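Direct bus to Plirndale water park returns in August

25th March

A direct bus service to the Plirndale water park will run again this summer, with departures from Kollton, Thygesen and the towns along the river road. The first buses leave in August, and seats can be reserved now on the website of Falteck, the company that operates the line.

The service was dropped last year after the old operator gave up its license. Visitors without a car had to take the train to Thygesen and change there to a local bus that does not run on weekends. The park has asked for a direct connection ever since.

Falteck will use the parking lot behind Kollton station as its main stop. The bus leaves there at 8:15 a.m. and reaches the park gate before opening time. The return trip starts 30 minutes after the slides close. On days when the park stays open late for the evening shows, a second bus will take people home.

A round-trip ticket from Kollton costs $44 and includes park entry. From Thygesen the price is $38. Children under 6 ride free if they sit on an adult's lap, but they still need a booking so the driver has their name on the list. Tickets bought on board do not include park entry, and the driver takes cards only.

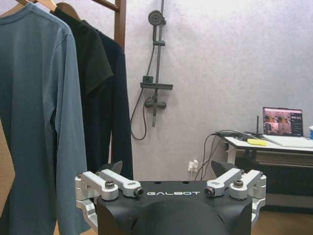
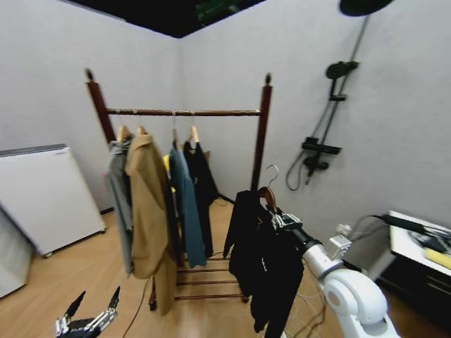
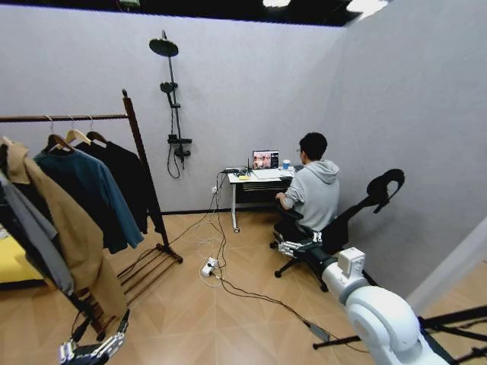 One regular visitor from Thygesen welcomed the return of the line but said the morning departure was too early for families coming in from the villages, where the first local bus does not get to the station until 8:30. A later bus, even on Saturdays alone, would fill up quickly, the visitor said, and it would spare parents the cost of a taxi. The same visitor asked for a clearer refund rule on days when the slides are shut by storms.

Falteck says it has no plans for a later departure this year. It will look at the bookings when the season is over and decide then whether to change the times. On refunds, the company says passengers can move their ticket to another date free of charge if the park closes for the whole day. If only part of the park is closed, the ticket stays valid and no money is returned.

The route is 123 miles long from the first stop to the park gate. There is one rest stop on the way, at the service area past the Thygesen exit. Coolers and folding chairs go in the luggage hold. Strollers are accepted if they fold. Dogs are not allowed on the bus or in the park.

Groups should contact Falteck by email before they book, as the website does not accept orders for more than ten seats. Schools and summer camps get a lower rate on weekdays. Anyone who needs a place for a wheelchair should write at least a week before the trip, because only some of the buses have a lift.

The full list of departure dates is on the Falteck website. Dates without enough bookings may be canceled up to three days ahead, with a full refund.

Recent items
Night train to Kollton gets new sleeping cars
Plirndale campground opens 181 new tent sites
Parking fees go up at Thygesen lake beach
Where to leave your bags in Kollton

Contact | Copyright, all rights reserved | Back to top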